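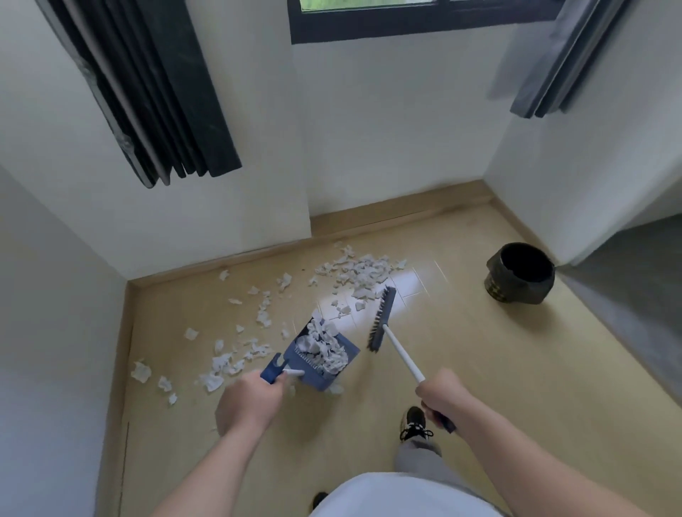
Window corner, paper scraps going into the blue dustpan.

December 29, 2021

Spent the day on the small room next to the print store. Mwangi wants it usable for the Tradia paste tests when we start again, and it can't be used while there is paper all over the boards.

The scraps are from tear testing. We tear by hand along and across the grain and look at the edges, and the offcuts go down wherever we happen to be standing. White stock only this time, the Golasard uncoated. I kept one torn strip of each direction in the envelope at the back of this book. Everything else is waste.

Notes on sweeping this stuff, for whoever does it next:

Start at the wall and pull out. Pieces that get up against the baseboard need the bristles held nearly upright. If you lay the broom flat it rides over them.

Short strokes. The boards are smooth and a long stroke sends the light pieces off toward the carpet, where the broom is no use and you end up picking by hand.

Keep the window shut until the bin is tied. Nyokabi opened it in July to air the place out and we did the whole floor twice.

The comb teeth on the dustpan are for cleaning the bristles. Pull the broom through them over the bin, not over the floor.
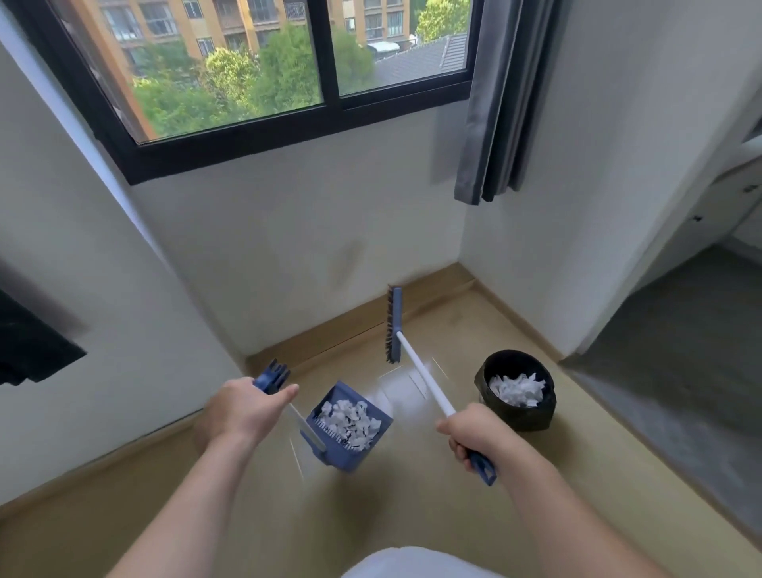

The black bin is too small for a full round of tests. Torn paper takes up far more room than the same sheets flat, and pressing it down by hand only helps for a minute before it springs back. I would like a taller one with a lid. Emmanuel thinks there is a spare at Kurnlow and will ask.

There is a grayish mark on the wall under the window. I don't know what made it. Try a damp cloth first, and if that does nothing leave it until the walls get painted. No solvent in that room, the air doesn't move enough.

Curtains: the two grays don't match and I don't care, but they should come down and be shaken outside before the paste tests. Dust in wet paste was the whole problem with the last set.

Paper for the next round: 30 sheets at 100 gsm, cut before they go into the room. Koen has the cutter booked in the morning so ask him first. I suggest we tear over a tray from now on – the big shallow one from the Mwakalinga job would do if it is still under the bench.

To do
Ask Emmanuel about the bin
Find the tray
Curtains down
Damp cloth on wall mark
Label the envelope of strips (grain direction, stock)

M. Khaemba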